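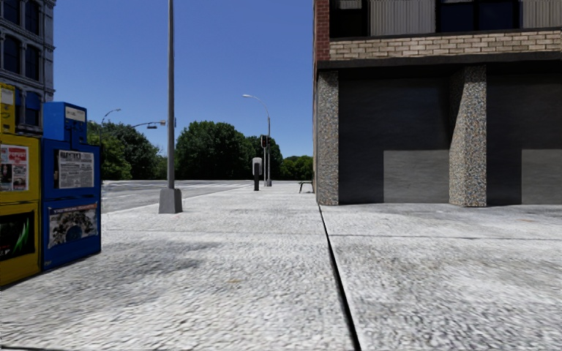 Semside block, sidewalk sweeping: pre-run safety checklist with my comments

Filled in by: Sioned Gape
Date: 8/2/22
Machine: Gilani sweeper, virtual build 1146
Street: Semside corner block, rendered in Grasik
Decision at the bottom, for the people who scroll

I was asked to go through the standard Cloltunbridge list before we let the sweeper loose on the Semside block, and then to say whether I think it's ready for an actual storefront. I swept the front of my aunt's hardware store every morning for most of high school, so I have opinions about this chore! The ratings are OK, FIX, or ASK. ASK means I couldn't settle it from my desk.

SECTION A. GROUND

A1. Walking surface free of holes and loose material along the planned path
OK. Rough, speckled concrete, nothing I'd worry about rolling over. The mottling did make me nervous, as the last build kept deciding that whitish patches were spilled flour and going back for them. Please rerun the dirt classifier here before anybody touches the brush settings.

A2. Joints and seams marked on the map
FIX. The dark joint that comes down from the building corner gets wider toward the near end, and the map has it as one even line. A person with a push broom feels that through the handle and lifts a little. The Gilani has to be told. There's a thinner seam off to the right of it that isn't on the map at all. Add both, and give the side brush a slow zone over the wide part.

A3. Stains told apart from debris
FIX. There's a small orange-brown stain on the paving and a fainter orange mark on the right-hand slab. I'd give each of them one pass and leave them alone. The sweeper doesn't know how to give up yet, and this is the part of the chore I find hardest to write down as a rule. How did I know, at sixteen, that a spot wasn't coming up? I scuffed it with my shoe. I've put "shoe scuff" in the feature requests and I'm only half kidding.

A4. Dark patches checked for water
ASK. The soft grey patch in front of the newspaper boxes might be shading baked into the surface, or it might be meant as a damp spot. I can't tell by looking. Could whoever built the ground textures let me know? If it's meant to be wet, the dry brush should route around it.

SECTION B. THINGS STANDING ON THE SIDEWALK

B1. Fixed objects present in the map with correct footprint
FIX. The tall grey pole has a blocky base that tapers, and the map shows a plain circle the width of the pole. That's how you chew up a brush guard. Use the footprint at ground level, always.

B2. Street furniture has a keep-out margin
OK for the yellow and the blue newspaper boxes, which stand right next to each other. The margin is 5 inches on all sides. I'd keep it even though it leaves a strip nobody sweeps, and yes, that strip is exactly where leaves and gum wrappers end up on any street I've ever worked on. We used to do that bit by hand with a corn broom. I think somebody will still be doing it by hand for a good while.

B3. No cleaning between objects closer together than the machine is wide
OK. It's a hard rule in this build, and I tried to talk it into breaking the rule with a fake high-priority target between the boxes. It refused. Good.

B4. Seating and thin legs detected
ASK. There's a dark bench with slanting legs farther along, near the building. From the start position only part of it shows, so I'd like to see detections from close up. Slanted legs are mean - the seat sensor says one thing and the floor sensor says another. Log 3526 has an old example from a different block if you want to see what it looks like when the two disagree.

SECTION C. EDGES AND TRAFFIC

C1. Road edge recognized as a no-go line
OK, with a grumble. The light edge of the sidewalk reads clearly against the asphalt and the planner respects it. My grumble is that it's clear here because the light is so good. Run the same path at dusk and in rain before we call this one closed.

C2. Signals and street lamps don't confuse the status lights
OK. There's a traffic signal up ahead with a faint reddish spot, and in May we had a build that took anything red for its own fault lamp. This one ignored it.

C3. Pedestrian stop
FIX. I dropped in walkers from the library, and the machine stops for all of them, which is right, but then it sits there. One walker standing still (reading a newspaper headline, let's say) parks the whole job. A kid with a broom says "excuse me" and goes around. Ticket 1621 asks for a polite detour with plenty of room. Until that's in, a person has to be within reach of the sweeper the whole time, and at that point you've saved that person no time.

SECTION D. BUILDING SIDE

D1. Overhead clearance
OK. The ledge over the recessed part on the right is well above anything this low to the ground. The signal mast gets its own line on the form, so: also OK.

D2. Recessed areas swept only where the machine can turn around
FIX. It'll go in between the pebble-textured pillars and the dark wall panels, and then it needs three tries to get itself out. Turn that pocket off for now. I know the pocket is where the wind drops everything. I know!

D3. Sun and shade
ASK. Sunlight lands as lighter rectangles on the dark panels back there. The wall-following sensor shouldn't care, but I've heard "shouldn't care" before. One test at a different sun angle would do it.

SECTION E. THE MACHINE ITSELF

E1. Remote stop works from the start position: OK
E2. Remote stop works with the operator behind a pillar: FIX, delay is too long
E3. Brush stops when the body is lifted: OK
E4. Bin-full warning: OK, though it's quiet. My aunt wouldn't hear it over the radio.
E5. Resumes only after a person confirms: OK

DECISION

Cleared for more runs on the Semside block once A2, B1, D2 and E2 are fixed. Not cleared for a sidewalk with real feet on it.

As for whether it can do the chore yet - it can do the easy middle. The open stretch of pavement gets done evenly, and it doesn't get bored, which I sure did. The edges, the corners, and the spot that won't come up still need a person. I'd put the next month into C3, as that's the one a shopkeeper would run into on the first morning.

Send the ASK answers straight to me and I'll update this same sheet.

Sioned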